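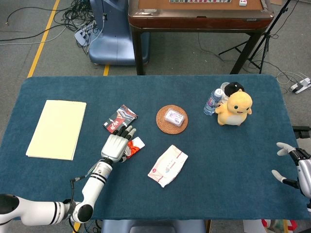 March, 4:10 p.m.

Felt wear series, continued. Three cloths on the abrasion rig: Zamitz wool blend, Zimeck needle-punched polyester, and the leftover Cutevis acoustic felt from the panel job. All cut from the middle of the roll, machine direction marked on the back in chalk. Conditioned overnight in the cabinet. The Zamitz curled a little at one corner and I pinned it flat before clamping.

Rig settings same as last time except for the weight, now 800 g. The earlier weight was too light to separate anything before lunch. Stopped at 4,000 rubs for the first look.

Zamitz: pilling across the whole track, small and even, comes off with tape. No thinning when held against the lamp. Color shift slight, seen only at a low angle.

Zimeck: almost no pilling, but the surface has gone shiny along the track and brushing does not bring it back. Weight loss within the error of the balance, so call it zero for now.

Cutevis: broke through at the left end. It is a wall product and was never meant for this. Leaving it in the table as the low reference, no further runs.

Note on clamping – the left jaw still pulls harder than the right. The Cutevis tear began on that side, which makes me doubt the position of it, though not the overall ranking. Shimmed the right jaw with card. Check with the feeler gauge before the next run and write the reading on the sheet taped to the rig, not on the whiteboard.

Glue samples: the Dudek contact adhesive bled through the Zamitz at the normal spread rate. Dark spots the size of a match head, stiff to the touch. Half the spread rate gave a clean face but the edge lifted when peeled by hand. Next try is normal rate on the board only, nothing on the cloth, longer open time. If that bleeds too, go back to the sheet adhesive and accept the cost.

Lint trap on the extractor was full. Emptied.

To do:
Recut Zamitz and Zimeck, cross direction this time
Zero the balance with the draft shield closed
Reorder backing board, same thickness
Ask the supplier whether the Zimeck is heat-finished on one face or both – the shine could be the finish breaking down

Rig off at 5:35, cover on.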